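Skip to content
Home Projects Reports People Contact
Search this site... Go

Kurkov Hand Grippers: Trial Report for the Table Setting Task

Student project report, group 3
Mabli Lougher, Valeriano Gallardo, Soledad Pastor
Supervisor: Sumathi Chowdary
Apr 27, 2025

1. What we were asked to do

Try out the Kurkov hand-held gripper kit, decide if the lab should keep it past the loan period. Sold by Skultidia. Two grippers, held one in each hand, a person does the task, the recordings go to train an arm later. We had it for 18 days in March. Not long. First two days lost to a driver problem (see section 5).

The other option was the Urquijo glove set, which the lab tried last year and which two of us never used, so the comparison is mostly from Valeriano's old notes. Keep that in mind.

2. What comes in the kit

- left and right gripper, both cabled
- top mount bracket, gray metal, goes on with small screws
- hub box and power supply
- spare finger pads, one pair only
- a printed quick start card, and a longer manual you have to download

The manual is 115 pages. Most of it is warranty and wall mounting. The part on calibration is short and the table of contents sends you to the wrong page for it.

The kit was quoted at $2039 with the cables. Extra finger pads are sold seperately.

3. Setup

Table, folding chair across from the operator, curtains at the sides to keep the background plain. Striped placemat, black plates, clear glasses, wire caddy for the spoons and the rest. We chose table setting because it has flat things, thin things and see-through things all in one task. Also it was cheap. Soledad brought the placemat.

Operator stands. Cables from each gripper drop down the sides. We tried it sitting for one session and the left cable kept getting under the elbow, so standing after that.

Every take starts with a calibration squeeze, fully open, fully closed, hold, open. Skip it and the jaw width numbers drift. We skipped it once. Whole session thrown out.

4. Results by object

4.1 Plates

Easiest thing in the set once you know the trick, worst thing before that. You can't get under a plate lying flat. What works is one jaw on each side of the rim, squeeze, then lift and tilt. The rim on these is raised enough to bite on. Flat slate style plates would be a problem, we didnt test any.

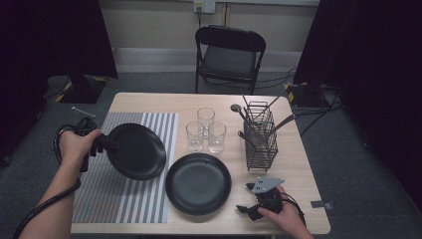
Fig. 1. Left gripper on the rim of a plate, over the placemat. Right gripper off to the side, bracket on top.

Grip held well. The pads are rubbery and we had very few slips with the plates. Putting down is harder than picking up. Holding from one side, the far edge lands first and then you have to let the near edge down without dropping it. Mabli got good at this, the other two of us less so, and you can hear the difference on the audio.

Wrist load: the gripper is heavier at the front with the bracket on. Fine for a few takes. After an hour your forearm knows about it. We ended up swapping operator more often than planned and then the data has three different styles in it. Sumathi says this might be good for training. Might be.

4.2 Glasses

Straight sides help. Upright pick is simple, jaws around the body, close slowly. No force feedback on this model so you are judging the squeeze by eye and by the little bit you feel through the handle. Nothing broke in the whole trial, which surprised us.

Clear glass is a pain for the cameras though. Depth is mostly holes there. Kurkov doesn't claim otherwise, the kit is only the grippers, but if you buy this thinking it solves glassware then no.

We also added takes with a glass on its side. Those are slower. The jaws have to come in level with the table and the bracket makes the whole thing feel top heavy when you roll your wrist over. The handle shape wants you to point the jaws forward or down and anything else is awkward. A shorter bracket would fix most of it.

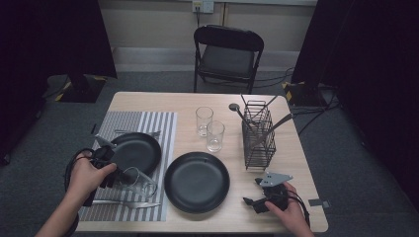 The other thing with low grabs is crowding. Once there's a plate and a knife and a fork already down, the gripper body is big compared to the space you have, and the outside of the jaws pushes things you didn't mean to touch. We marked those takes as "nudge" in the log. A lot of nudges. Order matters: glasses first, then cutlery, cuts it down by a good bit. We only worked this out near the end so the early takes are in the wrong order and we left them in.

4.3 Cutlery

Out of the caddy is fine, handles stick up, grab and pull. Now and then one catches in the wire. Off the table is the weak spot of the whole kit. A knife lying flat is thinner than the pad edge wants. You end up pinching at it and sliding it to the side of the table. Forks a little better because of the curve. The Urquijo gloves were clearly ahead here according to the old notes, you have fingers after all.

5. Problems

- Driver. The version on the Skultidia download page was the old one. Support sent the right one two days later, polite but slow.
- Cables. Stiff and they pull on your wrists. We looped them and it helped some. Wireless version is listed as "coming", no date.
- Bracket screws work loose. Check them every session. Threadlocker probably.
- The left gripper dropped out of the log twice, no warning light, no beep. We found out on playback. This one is the most serious for us.

6. Compared with the Urquijo gloves

Gloves: better on thin things, worse on calibration, sizes don't fit everybody. Valeriano's notes say set up took most of a morning each time.
Kurkov: faster to start, same for every hand, jaws match what the arm will have on it. That last point is a big one. With the gloves somebody has to convert finger motion into jaw motion afterwards and it never came out clean.

7. Recomendation

Keep it, with conditions. Ask Skultidia about the log dropout before paying. Order pads. Get the lab in Wadbridge to tell us how they route their cables, they have had the same kit for longer.

If the main work is going to be cutlery then we would not buy it.

8. Still to do

Takes with a second placemat. Bowls. Relabel the nudge takes, Soledad has started. Raw logs are on the group drive under the usual folder, ask Mabli for access.

Comments (4)

Remedios Lorente
We had the same dropout on the left one. Swapping the port on the hub fixed it for us, the port nearest the power plug was flaky.

Mabli Lougher
Thanks, will try it this week. Ours was in that port I think

benchrat
Did you try thinner pads for the knives? Somebody in our group cut theirs down at the tip and it picks up flat stuff a lot better. Voids the warranty obviously

Valeriano Gallardo
Not with one spare pair on loan no. If we get to keep it then yes

Older reports Newer reports Back to top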